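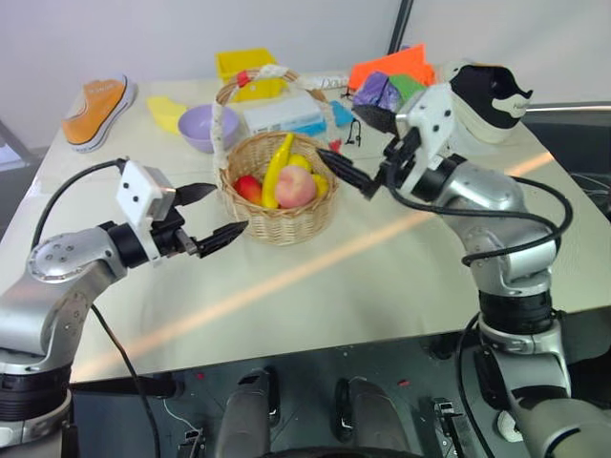
Bench notes, July - basket task, two arms, rules for the table

Started 9:40. I write this entry longer than usual, as we agreed last time that the good practice must be on paper and not only in our heads. The draft is for the Barkdale bench first. If it works we copy it to the Holovko room.

1. Start position

Both grippers come in low, one from each side, and stop beside the basket before anything else is done. Left gripper fingers are open at the stop. I want this to be the fixed start position for every run with the basket. Until now each operator has chosen his own, and in the logs we cannot compare the first seconds of one run to another.

Proposed text for the rule: "The run begins when both arms are still and neither finger touches the basket or the handle." I think it is clear enough. Maybe "still" needs a number. I will ask for opinions.

2. What belongs on the table

This is the point where we disagree among ourselves. The old Golov sheet says only the task object may be in reach. We now keep the other things along the far part of the table: shoes, cloths, the lavender bowl, the yellow bin. I am in favour of keeping them, with these conditions:

- they stay behind the basket, never between the basket and the near edge
- soft items (the cloths) lie flat or in a heap, with no corner hanging over the table edge
- nothing with a loose cord or lace within a hand's width of the basket
- the layout is photographed before the first run and again after the last one

The third condition we do not meet today. There is a small black cord-like piece near the right side of the basket, together with a small red item. Both to be moved back before the next set. Also the laces of the orange sneaker should be tucked in. It is far away, so not urgent, but a rule is a rule.

3. The handle

The basket has a tall arched handle, and it is the part which makes the trouble. A wrist which goes over the top to reach the fruit from the other side can hook it. Rule for now: each arm works from its own side and no gripper passes through the arch. If the task needs passing, the operator says it aloud first, and the second person keeps a hand on the stop button.

The red tag on the handle stays on. I was asked if we should cut it off. In my opinion no - all earlier sessions have it, and if we remove it we must write down a new object version. It is cheaper to leave it.

4. Cables

Each gripper has its black cable making a loop along the arm. Check before power: the loop is free, it does not lie on the table, and it cannot get between the fingers when the wrist turns. On the left arm the loop goes down toward the floor, so look also at the floor side. Last month I would have written "check cables" and thought it was enough. It is too short, people read it and look at the plug only.

5. Fruit

Contents for this task: apple, banana, peach, and the smaller yellow one behind the peach. All artificial. The banana stands upright next to the apple. I prefer it like this for the start, but the Gironar checklist wants "random placement", and they do not explain what random means for a long object. Proposal: upright banana is start A, lying banana is start B, and we write the letter in the log. The small yellow fruit needs a proper name in our list. I have seen it called three different ways in the same file.

6. Light

There is a long stripe of pale orange light over the white top, going diagonally from the lower left. I do not see a rule about light in any of our sheets. At minimum the log should have a line for it: blind open or closed, lamps on or off, time of day. Not a reason to stop a run, only to write it down.

To do
- move the cord piece and the red item
- ask what "still" should mean in numbers
- put start A / start B into the log form
- add the line for light
- decide one name for the small yellow fruit
- compare with page 66 of the old Golov binder, where I remember something on reach zones, and see if it contradicts point 2

Log file for today is 1144. I have put points 1 and 3 in its header already, marked as draft. Points 2 and 5 wait until the others have read them. Please write remarks directly under this entry, with initials, and do not correct my text in place, otherwise I lose what I meant.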